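It's July and the workshop over on Turkgate has no air conditioning to speak of, so most of my robot evenings start late and run later. I've named the machine Bevan, for no reason I can defend, and we are 9 weeks into what I told my family would be a quick little build!

The fingers are the part I keep fussing with. My first pair was printed too stiff, and they'd shove a cup along as happily as grip it. The new ones are softer, and I brought the closing force down from 277 to 200 on the controller (the units are the controller's own, don't ask me to convert them). I also swapped the 2 wrist bolts that kept working loose, which I should have done back in spring.

Cups are the current homework. I put out the light blue ones along with a couple of bowls and the toaster, toast and all, so Bevan has something more like a kitchen to reach around in. Carpet on the tabletop has been a lovely improvement, by the way – so much quieter when things tip over. Next up is pouring, starting with dry rice, and I'd love to hear from anyone who has tried it.

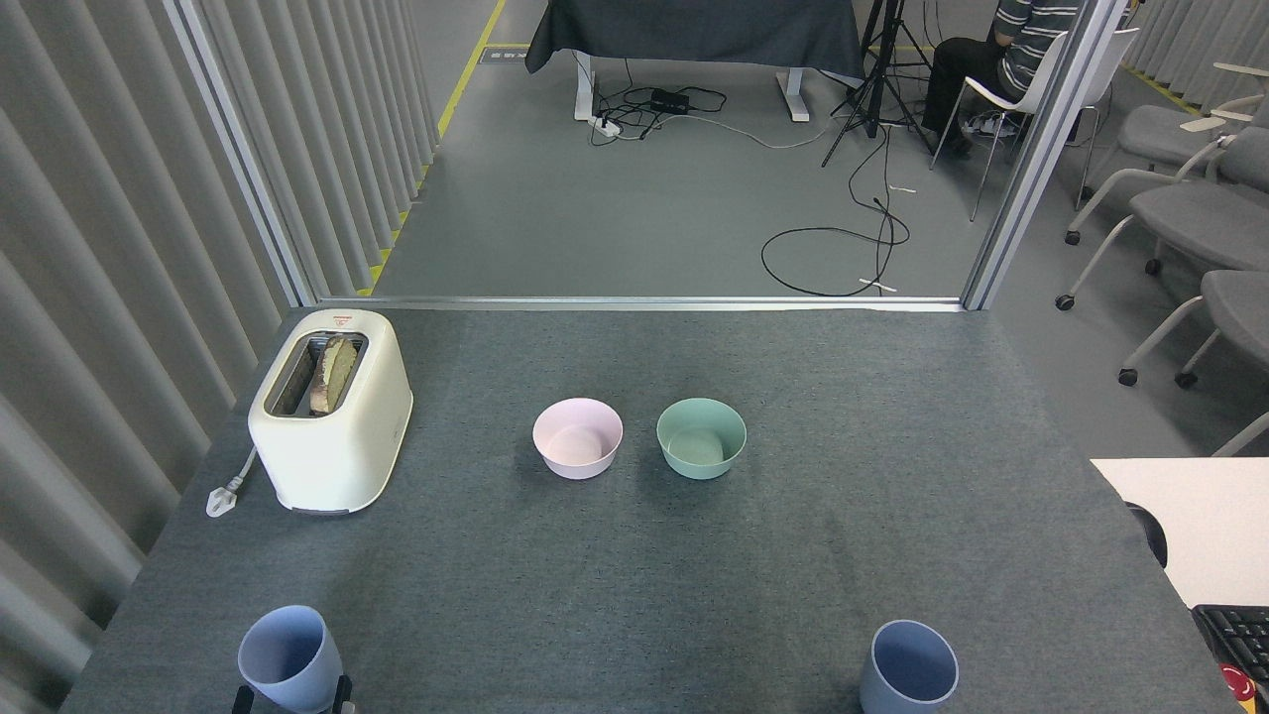 Trinidad Olmedo wrote back that rice is a fine place to start, but to slow the wrist right down for the last bit of the tilt, where hers always dumped the whole cup at once.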